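Drirnora Reading Club – where we are at the end of March
2021-03-30
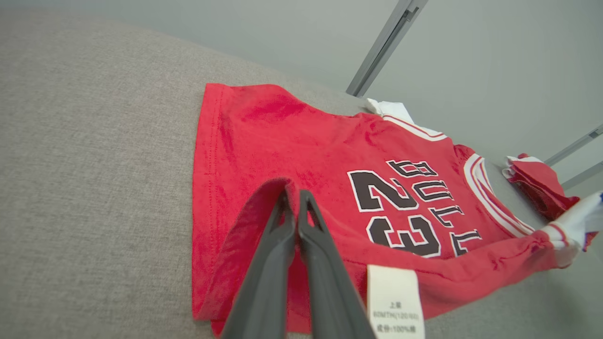 A small red Bulls jersey, number 23.

Hi all! It's been a busy stretch, so I'll get right to it. Your grant was meant to put mystery and adventure series into the hands of middle graders in Prindstead, and the kids are flying through them. We've had 1091 checkouts since the fall (the whole of last year was almost 700, so I'm thrilled).

The big hit is the Pestora books. I bought 12 sets of the first three and they were all out within a week – I've got a waiting list for book two, which ends on a cliffhanger and has caused some real arguments. Fair warning, book four is slower and a few kids gave up on it.

Review cards started in February. Kids write a few lines, give it a star rating, and I type them up for the club page. My favorite so far: "The uncle did it and I was mad."

Money: $1624 spent, nearly all on books, plus card stock and a new stamp. The Seneviratne order is still short seven paperbacks and I'm chasing the refund.

Next up is a summer swap table. I'd love to add audiobooks too, so I'll send prices once I have them.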